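Wrist Views and the Waistband Problem: Notes on the Parkia Folding Study

2026-05-30

The second phase of the Parkia study closed this month, and several readers have asked for a plain account of what was tested. The full report will be released in October. What follows is my own summary, written as a member of the group, and it should be read with the report once that becomes available.

Parkia concerns the folding of soft clothing by a robot with parallel fingers. Our first phase used a fixed overhead view only. The policy trained on that view, which we call Tarar, performed well on towels and shirts and poorly on trousers. Wilfredo Sison reviewed the failed attempts and found that most of them began in the same way. The robot chose a sound grasp point on the waistband, descended, and closed on one layer of cloth when the plan called for two. Every later step was then carried out on a garment that had already opened.

The second phase added a view from the wrist. The training set holds 4000 demonstrations, all recorded by trained operators under a written protocol. Each garment is laid down at a new angle before each attempt, and operators are instructed to leave wrinkles as they fall. The revised policy, Skullo, receives both views and predicts a short run of arm motions together with an estimate of how many layers lie between the fingers.

Elastic waistbands were given particular attention. A gathered band has a great deal of fine texture, which helps the network locate it, but the same gathers hide the line where the front layer ends and the back layer begins. In our labeling guide, the annotator is asked to mark the lower seam of the band first, then any place where the back layer shows, then the two ends.

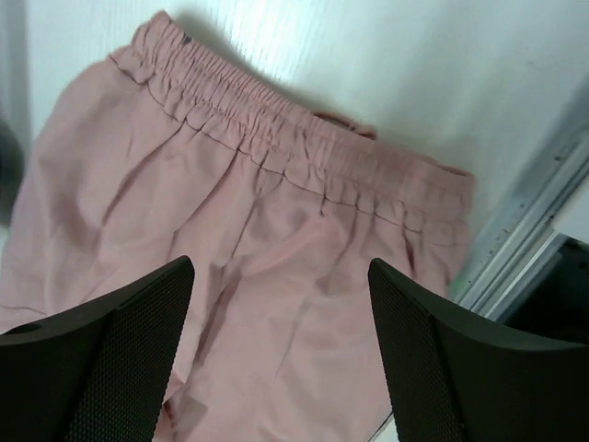
Wrist view of pink trousers with a gathered waistband. The back layer shows at the right end of the band, where it turns over.

Small features of this kind proved more useful than we had expected. A fold at the end of a band, or a loop standing up from the back layer, gives the layer estimate something firm to work with. From overhead, such features occupy very few pixels and are often lost when the picture is reduced in size for the network.

The evaluation consisted of 182 trials on garments absent from the training set. Skullo completed the full fold in 103 of them. Tarar, given the same garments in the same starting positions, completed 32. A trial was counted as complete only if both legs were aligned and the band lay flat at the end, as judged by two reviewers working separately. Where the reviewers disagreed, the trial was recorded as a failure.

These results require some caution. The wrist view loses much of its value in the last moments before contact, when the fingers cover part of the cloth they are about to grasp. We attempted to address this by giving the network a short memory of earlier views, and the gain was small. Dark fabrics remain difficult, and so do garments whose inner and outer faces differ in color - the layer estimate tends to treat the change of color as a change of layer.

There is also the matter of speed. Skullo pauses before each grasp to refresh its estimate, and the pause is long enough to be noticed by anyone watching. Zitness, the scheduling software that runs our trials, stops any attempt that exceeds its time limit, and a number of the recorded failures were folds stopped in this manner. We have kept them in the failure count. The report lists them in a separate table so that readers may apply their own rule.

Work on the third phase has begun with a revision of the labeling guide. The present version has no instruction for drawstrings that lie across the band, and annotators have handled them in different ways. Wilfredo is preparing the new wording, and a sample of the existing labels will be checked against it before further training takes place.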